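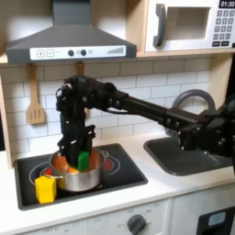

Gripper in the pot, green block at the fingers. Toy kitchen task, Wandthorpe bench.

Teaching by demonstration: questions we get, and what we think of the usual replies

Maintained by Mwanaisha Mugo and Boris Michalík. Last gone over in January.

Is it true that anyone can teach a robot a task just by showing it?

Anyone can record a demonstration. Whether a robot learns from it is a separate matter, and the sales pages tend to run the two together. Most first-timers give us something usable after an afternoon of practice. A few never do, and they are often the ones who play a lot of video games and drive too fast.

Should I move the arm by hand or drive it from a remote?

By hand is easier to pick up. You feel the weight and you feel when a finger touches the side of a pot. The trouble is that your own arm ends up in the camera view, and the robot will not have your arm there later. We use remote control for anything that will be trained on and hand guiding for trying out a grasp. Boris disagrees and would use hand guiding for more.

How many demonstrations do I need for one task?

The Jistex guide we started from said 300. We did 300 for moving a block in and out of a pot, and the result was poor whenever the block started near the back of the cooktop. We now have 1829 across the kitchen tasks and would not promise you that is enough either. Be wary of any single number, ours included.

Does a toy kitchen tell you anything about a real one?

Less than people would like. Toy pots are light and the blocks are easy to grip. Nothing spills. What you do learn is whether your operators are consistent and whether your cameras see what they need to. If the arm can't find a green block against a black cooktop, it has no business near soup.

Does it matter where things start?

More than anything else on this page. Left alone, people put the block back in the same comfortable spot every time. Put it in the corners. Put it by the wall.

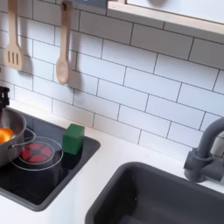 Can I keep the demonstrations that went badly?

Keep them, but label them. We were told a good model would "sort out the noise," and ours copied the fumbles. A slow, clean run is fine. A run where you missed twice and got it on the third try should go in its own folder.

Do I need two operators?

We use 2 per session, one driving and one resetting the objects. You can do it alone, but your resets will get lazy.

Is the Skála software better than Andari?

We have used both. Skála drops fewer frames for us and Andari has the nicer playback. Neither one will fix bad driving, whatever the brochure says.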